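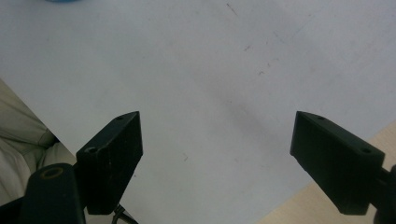

Fig. 1 - White work surface, clear in the middle.

Home > Guides > Water > Balel Countertop Filter > Set-up

Posted 11/2/12
3 min read
14 shares | 6 comments

SECTION 2. SETTING UP THE BALEL COUNTERTOP FILTER

Read all of this before you open the cartridge bag. Once the bag is open the cartridge should go in the same day.

Pick your spot first. Flat, level, close to the faucet. Hose is short. Keep it away from the stove and out of direct sun - sun through a window will turn the tank green by May.

In the carton: filter body, lid, one cartridge (sealed), hose, faucet adapter, 2 rubber washers. If a washer is missing call Flormont parts and ask for kit 1289. Do not use a garden hose washer, they leak.

2.1 Rinse the body

1. Take off the lid. Turn left, lift.
2. Wash body and lid with warm water and a drop of dish soap. No bleach.
3. Rinse untill there are no suds left.
4. Wipe the seal groove with a clean cloth.

2.2 Fit the cartridge

1. Cut the bag at the notch. Keep the label, you need the lot number for the warranty.
2. Stand the cartridge in a bowl of cold water. Bubbles will come up. Wait for them to stop.
3. Push the cartridge down into the socket, arrow facing front.
4. Quarter turn right. You should feel a click.
5. Lid back on, hand tight only.

CAUTION: No wrench on the lid. Cracked lids are not covered.

2.3 Connect to the faucet

1. Unscrew the aerator from the faucet. Put it somewhere safe.
2. Washer into the adapter, flat side up.
3. Screw on the adapter. Snug.
4. Push the hose on to the adapter as far as the white line.
5. Open the cold tap slowly. Check for drips at both ends.

CAUTION: Cold water only. Hot water ruins the cartridge and it can't be saved.

Note: Lastton pull-out faucets need the long adapter, sold separately. Oda faucets made with an outside thread take the standard one, but leave out the washer that came on the faucet.

2.4 First flush

Run two full tanks and throw them out. Gray or black water in the first tank is carbon dust - normal. Still gray after the second? Run one more. Still gray after that, take the cartridge out and check the it is seated, then see Section 5.

2.5 Set the counter

The dial on the lid counts down in liters. Standard cartridge, set to 2000. Long-life cartridge, set to 4000. Dial does not reset by itself. Change the cartridge at zero, or sooner if the flow drops to a trickle.

Note: Going away for more than a week - drain the tank, leave the lid off. Flush one tank when you get back.

< Section 1: Safety | Contents | Section 3: Daily use >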